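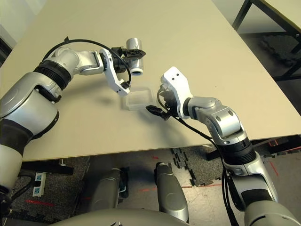
*Figura 2.1. Una caja transparente, un cilindro metálico y mucha mesa libre.*

Empecé este capítulo tres veces y las tres acabé ordenando el cajón de mi escritorio, así que supongo que el tema se contagia. En el capítulo anterior hablamos de estanterías y armarios, o sea, de lo grande. Ahora toca lo pequeño: latas, botes, tapas, tornillos, sobres de semillas, todo eso que cabe en la mano y que luego no hay quien encuentre.

Yo aprendí a guardar cosas pequeñas en el almacén de Soler, donde teníamos 3.800 referencias y un solo pasillo (¡uno!). Allí usábamos cajas opacas con etiqueta, y me pasaba las mañanas abriendo tapas. Cuando me mudé a Collham me pasé a las cajas transparentes y no he vuelto atrás — bueno, salvo para las fotos y las especias, que agradecen la oscuridad.

Antes de seguir, un par de palabras que van a salir mucho. Llamo *recipiente* a lo que contiene y *pieza* a lo que se guarda. Una lata puede ser las dos cosas, según lleve dentro botones o vaya ella misma dentro de una caja. Parece una tontería, pero en los ejercicios del final lo vais a agradecer.

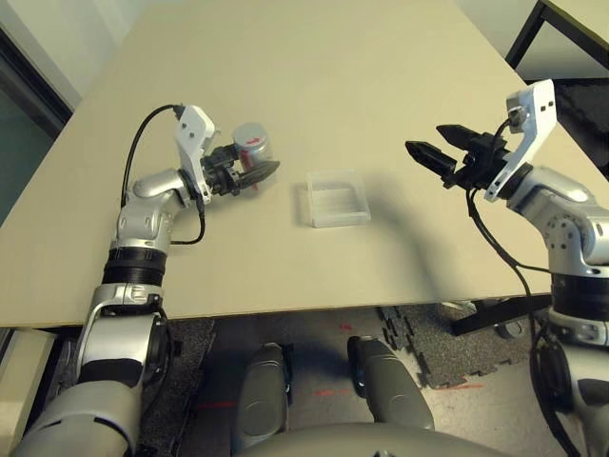 ## 2.1 La caja baja y la pieza corta

Me gustan las cajas bajas. En una honda las piezas se apilan y la de abajo se olvida; en una baja lo veis todo de un vistazo. Eso sí, medid la altura de la pieza antes de comprar nada. Yo me traje de Parkurness 42 cajitas preciosas y en 7 de ellas no cerraba la tapa con mis latas dentro. Siguen en el trastero, llenas de gomas elásticas.

Para colocar una lata, dejad la caja plana sobre la mesa, con sitio libre a los lados, y acercad la pieza desde arriba.

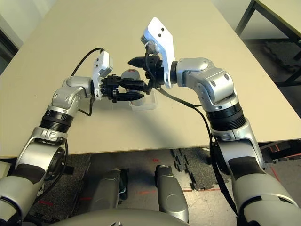
Si la pieza tiene tapa, comprobad que está bien cerrada antes de soltarla, sobre todo si guardáis clavos o arroz. Y probad primero con la caja vacía y una sola pieza. El método Wodel, que veremos en el apartado 2.2, parte justo de ahí: una pieza, una caja, y luego ya iremos llenando la mesa.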